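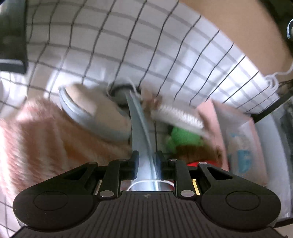

Cat Room Helper (part time), Brendcombe Cat House

Come and play with cats, clean up after cats, and help shy cats turn into somebody's favorite roommate!

Brendcombe Cat House is looking for a part-time helper for our indoor cat room. We're a small rehoming shelter on the second floor of the old Ghoneim Building, over the carpet store, and we take in cats whose people have moved, gotten sick, or run out of space. Most of our cats come from ordinary homes and are used to couches. Suddenly living in a building full of other cats is a lot for them, and the person in this job makes those first weeks easier.

A good part of the work is play. We mean it -- play is on the daily sheet, right next to food and litter, and we'd like it done just as carefully. Every cat who's up for it gets a session in one of the mesh pens, one cat at a time, with toys picked out for that cat. Some of them go wild for anything on a string. Some want a plush thing they can grab and kick. A few just want you to sit on the floor and read the mail out loud (the electric bill works fine).

What the job is like

You'd work the morning shift, starting at 7, on four days a week. Thursday has to be one of them, as that's when the vet comes by and we need an extra pair of hands for carriers. The other three days we can work out with you. Shifts run until lunch, and you'll almost always be working alongside one other person.

A usual morning starts with a quiet walk through with the lights low. You look at each cat before you touch anything: who's eating, who's hiding, who has moved to a different shelf since last night. Then it's breakfast, water, litter and bedding. This takes longer than new people expect, mainly because the cats want to help. Once the floors are done and the laundry is running, you start on play sessions and go through the list until it's time to write up your notes.

Your tasks would include:

Feeding and fresh water, following the card on each door
Scooping and changing litter, twice per shift
Sweeping, mopping, and wiping down the pens and shelves
Brushing, for the cats who like it (and slowly, patiently, for the ones who don't yet)
Play sessions in the mesh pens
Washing, sorting and mending toys
Writing short notes on every cat you handled
Getting carriers ready on vet day

About the pens

The play pens have soft netting instead of bars, so a cat can climb a little and bounce off the sides without getting hurt. Netting does need looking after. You'll check the seams and the zippers before a cat goes in, run your hand along the bottom edge, and pull out any fur or thread caught in the mesh. If you find a hole, even a tiny one, that pen is closed until it's patched. Cats are extremely good at tiny holes.

Inside, we keep things simple. Put in two or three toys, something to hide in or behind, and a mat. A cat with a whole toy box dumped in front of it tends to sit in the middle and look worried, so rotate things out and let the old stuff come back as new a week later.

About the toys

Oh, the toys! We have a wall of hooks for wands and teasers and three deep drawers for everything else, nearly all of it donated. Part of your job is deciding what's still good. Check where the cord joins the rod, check anything that's glued on, and tug every feather and tassel. Anything stringy goes back on its hook at the end of a session and is never left in with a cat. Plush toys get washed on warm in a mesh bag and air dried on the rack by the window. Please label the catnip ones, or the whole drawer smells of it and the cats will wait outside the supply closet all morning.

If you like sewing, even badly, we'll be thrilled. There is always a basket of split seams and missing tails.

How we like people to play

You don't need to know this before you apply, but it'll give you a feel for the place. Move the toy away from the cat, the way a mouse would go. Let it disappear behind something and wait. Let the cat win often. Keep your own hands out of the game, so that no cat goes home thinking fingers are prey. Slow down over the last couple of minutes and finish with a small treat. Then leave the cat alone for a bit, and write down what you saw: what toy, how long, did it chase or only watch, did it come over to you after.

Those notes matter a great deal to us. When a family comes in and asks whether a cat is playful, we can open the binder and tell them. "Watched the wand from inside the box, put one paw out at the end" may be the best news we've had on that cat all month.

Who we're looking for

You like cats and you can read a room. If a tail starts thumping you notice, and you give the cat some space without taking it personally. You're comfortable with cleaning, which is half of every shift, and you do the corners. You can write a clear sentence. You show up on time, because breakfast is late if you aren't there and you'll hear about it from every shelf.

Shelter experience is welcome, but we don't ask for it. Some of our best people came from day cares, diners and hotel housekeeping. We'll train you on handling, cleaning products, carriers and the medication log, and you'll work with a partner every shift for your first month.

You'll need to be 18 or over, able to lift a 30-pound bag of litter, and okay with getting down on the floor and back up again many times in a morning. If there's something about the physical side you'd want to do differently, tell us. We have rolling stools, a cart, long-handled scoops and a freight elevator, and we're happy to swap tasks around.

Cat allergies are tough in this job. The filters are good, but it's still a room full of cats!

Hours, pay and the rest

20 hours a week, four mornings
Hourly pay, listed on the application form, with a raise after your first 80 shifts
Paid training, including the handling workshop
Paid sick days from the start
Two work shirts and an apron with big pockets (you'll want the pockets)
A bus stop out front and free parking behind the building after you sign in
Coffee, and usually something from Cakemico, the bakery across the street, which sends over its day-old rolls

Our shelter has room for up to 110 cats in kitten season, counting the foster homes, and things get busy in May. We'd love to have someone settled in before then.

How to apply

Pick up a form at the front desk or print one from the Jobs page of our website. With it, please send us a short letter. We don't need a formal one. Tell us about a cat you've known, or some other animal if you haven't had a cat in your life, and something you learned from spending time with it. Half a page is plenty. Add the names of 2 people we can call who have worked with you, paid or unpaid.

Leave your application in the mail slot marked Cat Room, or bring it up to the desk on any open afternoon. The stairs are on the Prendis Street side, and the elevator is at the back by the loading dock. Ring the bell and wait a moment -- we have double doors and only open one at a time.

If we think it could be a match, we'll invite you in for a conversation and then a paid trial morning. Wear closed shoes and clothes you don't mind getting furry. You'll help with breakfast, clean a pen from top to bottom, and do a play session with one of our easygoing cats while one of us sits nearby. Bring your questions, as many as you like. We answer every application, including the ones we have to turn down.

Not able to take on a regular job right now? We're also collecting wand toys, fleece blankets, clean pillowcases and unscented laundry soap. The donation bin is just inside the Prendis Street door and we empty it every evening.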